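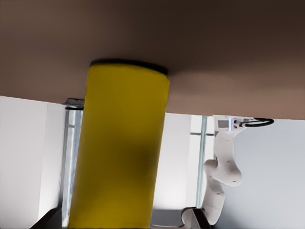

图1 仿真工位画面：近处黄色圆柱，右侧白色机械臂，边上两块深色为夹爪局部

机械臂仿真与上机操作规范（讨论稿）第二次评审会 会议纪要

日期：2021年9月12日
地点：Lascombe 楼小会议室，另有线上接入
参会：仿真组、上机组、安全组、数据组、Firinden 现场代表（线上，中途掉线一次）
缺席：采购，已请假
记录：数据组
状态：未定稿，有意见直接在文档里批注，别发群里，找不到

一、上次遗留

1. 命名规则。已改，见讨论稿第四章。场景名、任务名、版本号之间统一用下划线，不要空格不要中文。旧文件不强制改名，但新旧不能混放同一目录。数据组说混放的现在还有，下周清。

2. 急停按钮位置。上机组已挪到操作位右手侧，安全组看过，认可。贴纸还没贴。

3. 仿真和真机参数对照表。没做完。仿真组说卡在关节摩擦那几项，真机侧给的数是旧的。转入本次第四项。

4. Grotamix 平台帐号权限。已收紧，只读帐号不能再提交任务。有人反映看不到历史记录了，平台那边查，不在本会讨论。

5. 上次说要写的"新人第一天清单"，没人认领。本次认领：上机组。

二、讨论稿总体意见

安全组：条文偏长，现场没人翻。建议正文留规定，原因和背景挪附录。同意。

上机组：有几条"应当""必须""建议"混着用，现场分不清哪些是硬的。定：必须=不做不许开机；应当=不做要写理由；建议=随意。全文按这个过一遍。"原则上"三个字全部删掉。

Firinden：他们自己那套规范和我们的编号对不上，联合做任务的时候引用会乱。提议我们跟他们编号。没通过，太费事，而且他们的编号明年也要改。折中：附录加一张对照表，由 Firinden 出初稿。

数据组：讨论稿里"场景"一词至少两个意思，一个指布置好的工位，一个指仿真文件。改。工位就叫工位，文件叫场景文件。

仿真组：适用范围没写清，纯仿真、不接真机的任务算不算？讨论较久。结论：算，但只适用第二、四、六章，上机和人身安全那两章不适用。范围一节重写。

三、仿真任务的检查要求（讨论稿第二章）

用的例子是图1那个工位，黄色圆柱抓取。争议主要在下面几条。

3.1 开跑前的画面检查

原文："运行前应检查画面是否正常。"等于没写。"正常"是什么没定义。
改成：运行前必须逐路打开相机画面，确认目标物体能看到、画面方向与配置文件一致、夹爪在画面里露出的部分与配置相符。任何一项对不上，不跑。
仿真组有保留：近处物体虚、边缘软，夹爪只露一角，都是常见情况，不能算异常。图1里圆柱占了画面近三分之一宽，下端出画，这种算不算"能看到"？
结论：算。允许目标部分出画，但须另有一路相机能看全。只有一路相机的任务另行说明。
上机组追问"部分"是多少。没定，不写数字，先看试行情况。

3.2 画面方向

上次有一批数据方向配错，跑完才发现，2192 条全部退回。数据组很不高兴，重新标了一遍。
定：方向写进场景文件，不许在后处理里偷偷转。已经转过的要在说明里写，转了多少度写清楚。
仿真组问：桌面出现在画面上方的视角要不要统一纠正。图1就是，棕色桌面占整个上部，机械臂从右边往下挂。
讨论：模型那边要原始画面，人看的要正的。两份都存太占地方。
结论：只存原始。给人看的时候由查看工具转，工具侧加个开关。查看工具归 Pelupessy 那条线维护，需求由数据组提。

3.3 物体与桌面的接触

圆柱与桌面交界处要检查有没有穿模、悬空。图1里交界处有一圈细黑边，有人问是接触阴影还是模型本身带的边。单看这一张定不了，仿真组回去查场景文件，下次会报。
条文：接触面必须从不少于两个角度检查，单张截图不作为合格依据。
安全组建议同一条也适用于机械臂底座。同意，合并。

3.4 背景物

墙、玻璃面板、支架这一类，仿真里一般不参与任务，但有碰撞体。上次一个任务手臂绕开了一个根本没打算让它绕的东西，查了大半天。
定：背景物的碰撞开关必须在场景文件里逐项写明，不许用默认值。
仿真组：旧文件量大，逐项写不现实。
结论：新文件马上执行，旧文件到12月底前补齐，补不齐的归档不再用。
透明物体（图1左右那两块玻璃）单列一条：深度信息不作依据，写进注意事项。有人提议直接从工位里删掉，没同意，真机那边有类似的东西。

3.5 线缆

图1右边机械臂顶部有根黑线，往右绕出去再回来。仿真组原先打算不管。
上机组反对：真机上线缆挂住的事出过，仿真里画了线又不算，操作的人会误以为线不碍事。
两边意见都有道理，没谈拢。暂写：线缆如仅作显示，须在场景文件说明里标"线缆不参与碰撞"，转真机前由上机组另行走线检查。
安全组要求此条升为"必须"。通过。

四、仿真与真机参数对照

对照表共 23 项，没完成的是摩擦和末端延迟那部分。

仿真组：没有新的实测数就填不了，填了也是猜。
上机组：真机排期满，抽不出整天。可以给晚上的时段，但晚上要双人在场，人手得协调。
安全组：双人这条不能松。夜里也不能松。远程看着不算在场。
结论：上机组出时段，仿真组出人，测完当天填表。表里每一项必须写来源：实测、厂家资料、估计。写"估计"的不得用于上机前的速度上限推算。

关于速度上限，讨论稿写的是首次上机不超过 300 毫米每秒。Firinden 觉得偏低，影响效率。安全组不同意改，理由是首次上机本来就不讲效率。
维持 300。跑完一整套空载动作、没有报警，才可以申请放开，申请单由安全组签。
补充：换了夹爪、换了场景文件大版本、挪过底座，都重新算首次。挪底座"就挪了一点"也算。

对照表版本和场景文件版本绑定，一改都改。现在是各改各的，已经错位过。

五、上机操作（讨论稿第三、五章）

5.1 开机前
必须确认：急停可用，当天按过；工位内没有人；夹爪装牢；场景文件版本和对照表版本一致。
状态灯只看颜色不够，不同型号颜色含义不一样。讨论稿里"蓝灯即可操作"一句删掉，改成"按所用型号手册核对状态灯含义"。手册放工位旁边，纸质的，塑封。

5.2 运行中
一人操作一人看。看的人不许同时做标注、回消息、接电话。手放在急停能够到的地方。
讨论：看的人能不能同时看两个工位？不能。
上机组说这样人不够用。安全组：人不够就少开一个。

5.3 停机与异常
异常停机后不许直接点继续。先记，再查，查完从初始位重来。
记什么：时间、场景文件名、最后一步动作、报警号。截图要有，但截图不能代替文字。
原稿要求当天交一份完整报告，大家都觉得做不到。改为当天交简表，完整报告三个工作日内。撞到人或者差点撞到人的，当场电话安全组，不等表。

5.4 仿真里的报警
仿真里撞了要不要记？仿真组说一天撞很多次，全记没法干活。
上机组想要，至少准备上机的那个版本要有记录。
结论：探索阶段不记。标为"上机候选"的版本，从标上那一刻起每次碰撞都记，原因没查明不得上机。谁标的候选谁负责。

5.5 参观
没有陪同不得进黄线。陪同人不能是当班操作的人。上周那次的情况不再展开，已单独谈过。

六、数据留存

现有磁盘上待整理 848 个场景文件，里面重复的不少。数据组出去重办法，下次会前给。
规定要点：
原始画面和动作记录一起存，缺一个就算无效。
失败的也存，标失败，不许删。有人问存多久，讨论稿空着，等 IT 回复容量再填。
说明文件必须有，最少写清任务、工位、相机配置、对照表版本、已知问题。"已知问题"栏没有就写"无"，不要空着，空着不知道是没有还是没填。
仿真数据和真机数据分目录，文件名里也要带标记。混在一起训练可以，混在一起存不行。
对外给图的时候标明是仿真。这条 Firinden 提的，没人反对。

关于目标物体的颜色描述：有的写黄，有的写橄榄黄，有的写柠檬黄，同一个圆柱三种叫法。数据组要求统一成一个基本色词，细的放备注。图1那个就写"黄色圆柱"。同意。

七、其他

培训：规范试行前要讲一次，上机组和安全组合讲，材料用讨论稿加现场走一遍。签到要留。没参加的不排上机。
Grotamix 升级：新版本碰撞算法有变动，升级后对照表是否作废？仿真组先抽几个任务对比再说，对比完成前不升级。有人已经在自己机器上升了，请退回来。
工位清洁：工具用完放回，胶带别粘桌腿上。
规范名字太长，有人提议改短。没时间，下次。

八、决议

讨论稿修改后进入试行，试行期到12月底。
试行期间"必须"类条款照常执行，不因为是试行就放松。
线缆、画面出画比例，这两件试行后再议。
签发流程：安全组会签，其余各组邮件确认，两个工作日不回算同意。（Firinden 要求他们那边给五天，同意，只对他们。）

九、待办

范围一节重写、"必须/应当/建议"全文统一：安全组，下次会前
编号对照表初稿：Firinden
查圆柱与桌面交界那圈黑边：仿真组，查场景文件，附多角度截图
查看工具加方向开关，提需求给 Pelupessy：数据组
夜间实测时段：上机组，排好发仿真组
对照表剩余项：仿真组，测完当天填
旧场景文件碰撞开关补写：仿真组，数据组协助列清单
去重办法：数据组
新人第一天清单：上机组
急停贴纸：上机组，今天就贴
留存时长问 IT：数据组，已问过一次没回，再问
型号手册打印塑封：安全组

下次会议时间另行通知，等真机排期出来在定。地点还在 Lascombe 楼，要是小会议室又被占就换线上。

附：讨论稿修改对照（随邮件发，本页不附）
更正：初版纪要把 5.2 写成"一人可看两个工位"，写反了，以本版为准。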